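Where Do All the Dry Markers Go? A Study of Whiteboard Use in the Hiebert Building
Final report, Introduction to Field Methods
Hoi-yan Yang 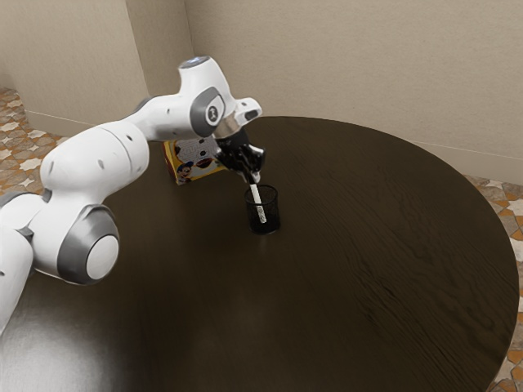 Figure 1. A white marker held upright over a round table (computer rendering).

1. Background

Every study room in the Hiebert Building has a whiteboard, and every whiteboard has a tray, and every tray holds markers that do not write. I have been a student in this building for three years and have personally picked up the same dead green marker on what feels like a weekly basis. I pick it up, draw a faint gray streak, say something under my breath, and put it back in the tray. Then I complain that people keep putting dead markers back in the tray.

My original proposal was on commuter parking at the Skasthorpe campus. The parking office did not answer my emails, and the markers were right there.

The question I ended up with was simple: what does a person do after finding out that a marker is dead? The readings for week six had prepared me to expect something about shared resources and the breakdown of responsibility. They had not prepared me for how long it takes to sit in a study room waiting for someone to write on a wall.

2. Method

I observed eight study rooms during January, mostly between lunch and 6 p.m. Before starting I tested every marker in every tray on scrap paper and put a small pencil tick on the cap of each one that failed. The starting stock came to 40 markers. I did not remove any, which took some self-control.

During each session I sat in the room or just outside the glass and wrote down what happened each time somebody tried a marker. I logged 502 attempts in all. An attempt means cap off and tip on the board. Twirling, chewing, and pointing at a classmate with a marker were not counted, although I could have filled a second report with the chewing.

I also put up a one-page survey by the elevator. It asked whether people throw away dead markers. Most who answered said they always do.

3. What I saw

They do not.

By far the most common response to a dead marker was to put the cap back on, firmly, and return it to the tray. The firmness was interesting. Several people pressed until it clicked, as though the marker might recover if kept comfortable. The second most common response was to shake it, try again, and then return it to the tray. A smaller group moved it to the far end of the tray, away from the others, which I coded as "exile." Exiled markers drifted back to the middle within a day or so.

Actual disposal was rare enough that I can remember each case. One was a tutor who threw a marker from across the room and missed. She did pick it up, and then she put it in the tray.

Room 4 was different. It had a trash can directly under the board, where the other rooms had theirs by the door. Almost all of the disposals in my notes happened there. I would like to say I designed this comparison, but the can had been moved to catch a drip from the ceiling.

4. Interviews

I talked with students as they left and kept the questions short. Three answers came up over and over. People said they assumed the marker belonged to the department and was not theirs to throw out. They said somebody might be able to refill it. And they said they were in the middle of a thought and did not want to walk to the door.

I asked one group whether they had ever seen a marker being refilled. They thought about it for a while and then asked me if this was for a grade.

5. Problems with the study

I was visible, and at least two people threw away a marker while looking straight at me. My pencil ticks rubbed off some of the caps in the second week, so a few markers had to be retested, and I may have finished off one or two of them that way. Observing only in the afternoon also means I know nothing about the evening crowd, who are said to bring their own.

6. Recommendations

Move the trash cans under the boards in the other seven rooms. It costs nothing and does not require anyone to become a better person. I would also suggest a small sign saying that dead markers may be thrown away, for those who are waiting for permission.

I sent both suggestions to the building office. The reply thanked me for my interest in parking.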